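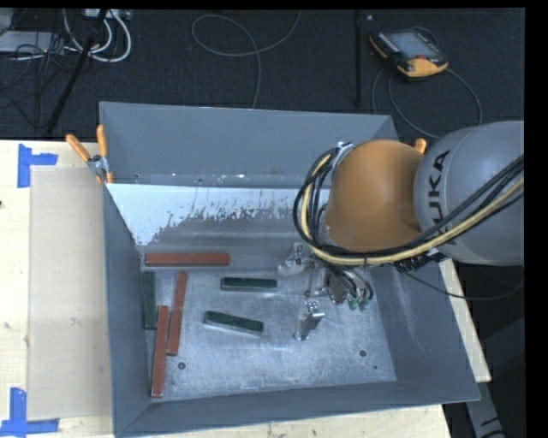 Taking a group to the Birnen open day, what should I ask them to demo?

I run an after-school club in Valinley and we've got a spot at the Birnen open day in August, which I'm really excited about (maybe more than the kids are). They do a bin picking demo at 2 in the afternoon and they said groups can request something extra if we email ahead. I went over by myself last month to get a feel for it. It's a KUKA arm with a gripper, reaching into a big gray metal bin with red and green bars in it, and I could have stood there all afternoon. But my kids are 9 and up and I know them, they'll watch one bar get picked up and then start asking where the snacks are. What would you ask for so it holds their attention? And is it OK to ask the staff to let something go wrong on purpose? I don't want to be rude, they're doing this for free. We have nearly an hour with them, and the bus leaves right after so we can't run over.

Posted by valinleymom

Calum Niven

I've helped out at a couple of these with a different outfit (Pringle, over by the rail yard) and yes, please ask for a failure! The people who work with these arms all day are usually happy to show you one, it's what they spend most of their time on. Just put it in the email so they can plan for it, don't spring it on them with a crowd standing there.

What worked best for our groups was letting the kids call it. Before every pick, everybody points at the bar they think the robot will go for. With two colors of bars it's super easy to play, you can just have them shout red or green. Then ask the operator why it went for that one. Sometimes the answer is boring (it was on top) and sometimes you get a great five-minute rant about shiny metal and what it does to a camera. I'd ask about bars lying against a wall of the bin too. Getting fingers in beside one of those is a pain, and kids understand that right away if they've ever tried to get the last pickle out of a jar.

Other stuff I'd put in the email:

Can they run it slow first and then at normal speed
Can one kid hold the teach pendant (some places say no, don't push it)
Where does the group have to stand, and can the short ones see from there
Is there a screen showing what the robot's camera sees, if it uses one

Don't plan on filling the whole hour with picking. Twenty minutes, then let them ask questions. Mine always want to know how much it costs and if it could pick up a person. Warn the staff about that second one lol

dutofan84

we went last year with 600 other people and couldn't see a thing. get there early. parking is on the Duto side, not the front lot, the sign is wrong

gearhead_aunt

Agree with Calum on the guessing game, but I'd do one thing before you go. Dump a bunch of markers in a baking dish and have the kids take them out one at a time using only two chopsticks, with no touching the sides. My niece's class did that the day before a visit and they were SO much more patient with the robot, they were practically cheering for it. It also gives them something to ask about, like how does it know it's got a good grip.

I wouldn't worry about being rude. When we emailed, a really nice woman wrote back the same evening asking what grade they were in and if anyone needed a seat. Bring sweaters, though. The hall was freezing when we were there, even in summer.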